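Review: the Tando hand-held gripper, after a season with our robotics club

Posted March 21, 2023

I help out with the after-school robotics club at Calwood, and back in January we bought two Tando grippers for the students' household project. I've been asked about them enough times at meets that I figured I'd write it all down in one spot.

Quick background. Our kids (27 of them this year, a record!) are collecting recordings of everyday chores for their spring project, and they picked laundry and bedroom tidying as the theme. Lamduan Phuthong runs the club and she wanted something a fourteen-year-old could pick up and use without an hour of setup. That ruled out the Macedo right away, which we'd borrowed before and which needs a laptop tethered to it the whole time.

The Tando is light. I can't stress this enough, because our old homemade one had everybody complaining about their wrists. The two fingers close evenly and the pivots have stayed tight, except on one unit, where Ezequiel Arroyo had to snug up a screw after it got dropped down the stairs (by me, sorry Ezequiel).

The grip pads are my favorite part. They're dark blue with a fine crosshatch, and on cotton T-shirts and towels they hold great. Knitwear is a different story, and I'd say go slow with it. Anything fuzzy or with metallic thread running through it has a lot of loose fiber for the pads to get into, so we now tell the kids to open the fingers all the way before backing off.

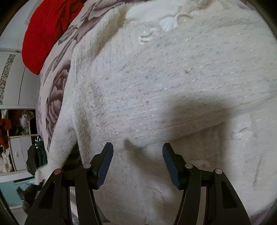

Can you use it on delicate sweaters without wrecking them?
Mostly, if you grab at a fold or a seam and let go completely before you move your hand. I would still keep it away from anything you'd cry over.

The trigger is where I have mixed feelings. It's smooth, but the reach is long for small hands, and our younger students ended up using two fingers from each hand, which looks silly and works fine. Horácio Mota printed a little extension for it and that helped a ton. I wish Tando just put one in the box – it can't cost them much.

Thick fluffy stuff was the part I was most curious about. The fingers open wide enough for a good handful, but with a deep pile you don't get much feel for when you have hold of it, so the students tend to squeeze way harder than they need to. Coming in from underneath has been the easiest approach for us. Cinzia Fontana's group made that their standard move and their recordings got a lot more consistent after that. 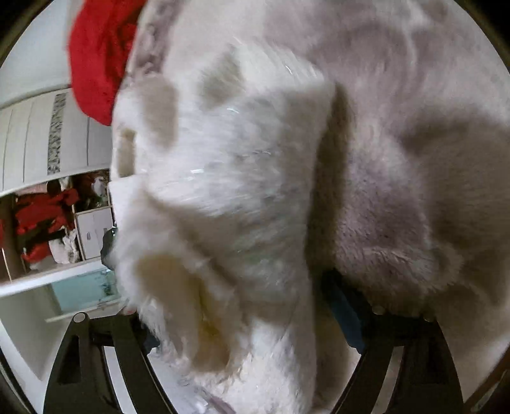 Fingers in from below on something white and very fluffy.

Battery life is good, 41 minutes of straight recording on our worst day. Charging is slow. The carrying case is junk and the zipper on ours quit almost immediately, so we use a lunch bag now.

Would I buy it again for a club? Yep, already asked for a third. If your team mostly handles blocks and cups you could save some money with the Sesex, which is stiffer and kind of clunky but pretty much kid-proof. For cloth I'd pay the extra and get this one.

8 out of 10. One point off for the trigger, one for that zipper.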